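RF Test Engineer, Meltham

Sárközi builds radio detection and direction-finding receivers for bomb disposal teams, and we need one more person who enjoys arguing with a spectrum analyser. You would join a group of six under Piroska Kozma, who reads every test report to the end, appendices included.

The work is bench and field testing up to 600 MHz, some of it on a Welsh hillside in March. A coat is provided. It is not a good coat.

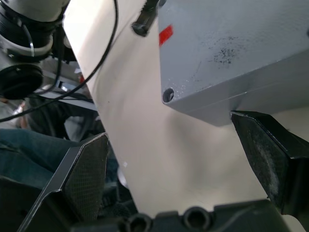
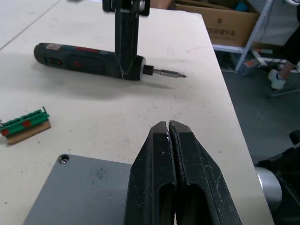

You will need a degree or a long apprenticeship, steady soldering and the ability to write "we don't know yet" in a report without crying. Experience of antenna calibration would please us. Experience of our filing system is impossible, so don't claim it.

Security clearance is required and takes as long as it takes. Hours are flexible between 8 and whenever Ottó Vass locks the gate.

Send a CV and a short letter to Gonçalo Mota at the Meltham office. Letters containing the word "passionate" will be read last.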